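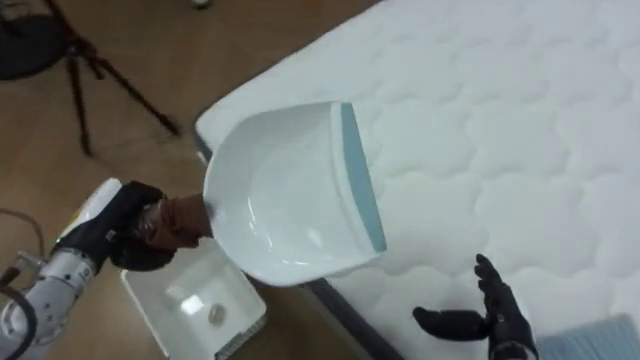 Figure 4. Head-camera view in the bedroom setup. One hand grips the dustpan above the mattress; the other is open.

4.2 Grasp state and the tilt constraint

Our planner, Illik, treats a held dustpan as a tray with opinions. The tool frame sits at the front lip, the blue strip in Figure 4, and every arm path is checked against a limit of 35 degrees between the scoop floor and horizontal. The limit applies whether or not the scoop holds anything. We tried to be clever and relax it for an empty pan, but the emptiness classifier was fooled by reflections on glossy white plastic, and the planner began to move with a confidence it had not earned.

Perception has its own troubles. A white scoop over white quilting gives the depth network very little to work with, and early models quietly merged the two into one large, graspable mattress. We retrained on 2,493 labeled views from the Lidwood set and now take the pan pose from the handle and the lip alone – the rest of the scoop is filled in from a mesh. Median replanning time is 72 ms.

The free hand is planned separately and held open until the task layer assigns it a contact. An earlier version let it drift to wherever the optimizer found cheapest, usually directly in front of the camera.

Comments (3)

Leonie Brunner: Is the tilt limit hard or a penalty? 4.1 says penalty.

Ifeanyi Eze: Hard. 4.1 is out of date, will fix by Wednesday.

Leonie Brunner: Thanks. Also "a tray with opinions" will not survive review.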